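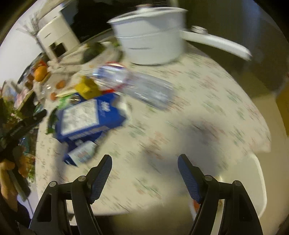
Windberg pantry swap outgrows the church hall
By Hawi Gashaw
Saturday, February 20, 2021

Well, they've done it. After two years of squeezing past each other between the stacked chairs and the piano, the people behind the Windberg pantry swap are moving to the old Awwad furniture showroom on the main street, and I for one can't wait to have a bit of elbow room.

If you haven't been, the idea is dead simple. You bring in whatever is sitting in your cupboard that you're never going to eat, you put it on a table, and you take home something you will. No money changes hands and you don't have to give a reason for being there. I started going when my sister moved out and left me with a shelf full of chickpeas, and I've hardly missed one (I have also come home with more chickpeas than I took, but that's on me).

The swap has been getting busier for a while now. Zanele Xaba started it with her neighbour Itzel Mendoza, and the pair of them kept a running tally of everything that went across the tables last year. The final number was 3068 items. Zanele told me she'd guessed it would come in under a thousand and had to go through the notebook again from the start.

"I thought Itzel had added a page twice," she said. "We had a bit of a barney over it, and then I checked and she was right."

The showroom has been sitting unused since the Awwad family closed up shop and retired to the coast. They've offered it rent-free until the end of September, with the swap covering the power bill. It has a ramp at the side door, a proper loading bay out the back and, be still my heart, its own car park. Anyone who has tried to carry a box of jars up the hall steps in the rain will know why I'm excited.

There's a kitchen too, only a small one, and that's where the other bit of news comes in. Diễm Doãn is going to run a cooking hour at each swap, using whatever turns up on the day. She did a trial run a couple of weeks ago with a big bag of split peas, some very tired carrots and a jar of curry paste, and I went back for seconds. She's asked me to pass on that she's short of large pots with lids that fit. If you've got one at the back of the cupboard, she'd love it, and she'll put your name on it with tape so you can have it back.

The kitchen hour has 26 spots and you'll need to put your name down first, either at the library desk or on the sheet at Rernent Hardware. Kids are welcome with a grown-up. Bring an apron and a container for leftovers.

A few rules are changing with the move, so have a read before you load up the car. Sealed packets and tins are still fine, and so is anything from your garden. Home preserves need a label with what's in them and when you made them. Things past their best-before date can go on the table by the door with a note, but anything past a use-by date has to stay home. Frozen food is a no for now — the old freezer isn't coming along and there's no replacement yet. Baby formula will be kept behind the counter, so just ask.

Not everybody is thrilled. Hanan Smadi, who lives up the hill end of town, has been walking down to the hall with a shopping trolley and says the main street is a fair bit further for her and several others on her road. She's right, and I don't think the flat car park makes up for it if you don't drive. Itzel says they're trying to sort out a lift roster, and they'd like to hear from anyone with a spare seat or two on swap mornings. Hanan has already put herself in charge of the phone list, which makes me think it will happen.

The hall isn't being left in the lurch either. The playgroup has wanted a longer Saturday session for ages and will pick up the time slot, piano and all.

The first swap at the showroom is next Saturday. Doors open at nine and it runs for 3 hours, with the cooking hour starting at ten. Parking is off the lane behind the bakery, and please don't block the gate, the bread van needs to get out. If you can help shift tables the night before, Zanele would like to see you at the hall from six. She's promised soup. I'll be the one bringing chickpeas.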